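The Chair That Costs More Than the Desk

October 7, 2021

Office chairs used to be bought by the person who also bought the staples. Now they have waiting lists. Tirketti, which sells the one with the mesh back that keeps turning up in other people's video calls, asks 700 dollars for it and wants a deposit before it will tell you a delivery month. I have sat in it. It is a nice chair. I got up after an hour with the same stiff neck I had when I sat down.

The pitch is the same wherever you go. Your back hurts, your back hurts because you sit badly, and you sit badly because of the thing you sit on. Each step sounds fair enough. Ask a showroom what the evidence is for the last one and you get a leaflet with a drawing of a spine on it, colored red on the left and green on the right. I asked in two showrooms and got two leaflets. The spines were different.

Nindton at least puts a number on its claim. Its brochure says that 237 customers were asked how they felt after a month in the chair, and that most of them felt "more supported." More supported than what? They had all paid for the chair by then. I once paid too much for a pair of hiking boots and would have told any survey they were wonderful, blisters and all.
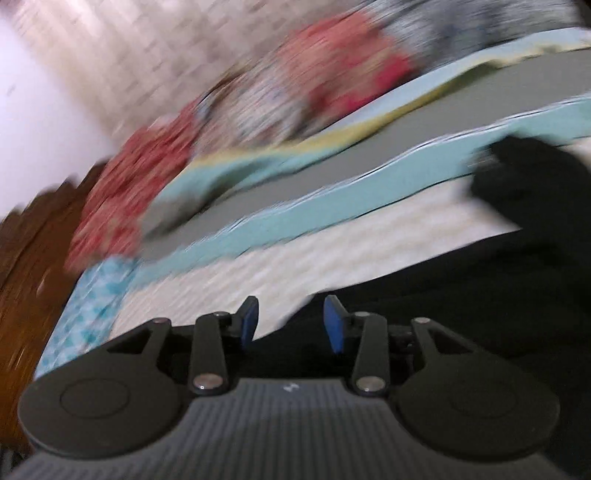
Ribbed housing, round black discs: a hand-held gripper, caught on the move.

Then there is the word "ergonomic," which has been stretched until it covers mouse pads, potato peelers and a kind of pillow. It sounds like a test that something has passed. On a store tag it usually means that a curve has been put where there was once a straight edge. Lambrechts sells a plain stool and an "ergonomic" stool, and as far as I could tell with both of them in front of me, the second has a dip in the seat and costs 300 dollars.

Adjustment is the other big selling point. The Indeck has levers for the arms, the seat depth, the tilt, the tension of the tilt, and something called lumbar bias that the salesman moved back and forth without saying what it did. I have worked in offices with chairs like that. People raise the seat on the first morning, find the lever that makes the back flop, and never touch any of it again. You are paying for the levers all the same.

None of this means that a bad chair is fine. I wrote for years on a folding one from a church sale and my legs went numb by lunch. A seat that fits, feet on the floor, a screen you don't have to bend toward: I'll buy all that, and you can get most of it with a used chair and a stack of old phone books.

What I won't buy is the idea that the next few hundred dollars do anything for the spine. When I told the man at Tirketti that my neck still hurt, he asked what sort of desk I had. They have started making desks.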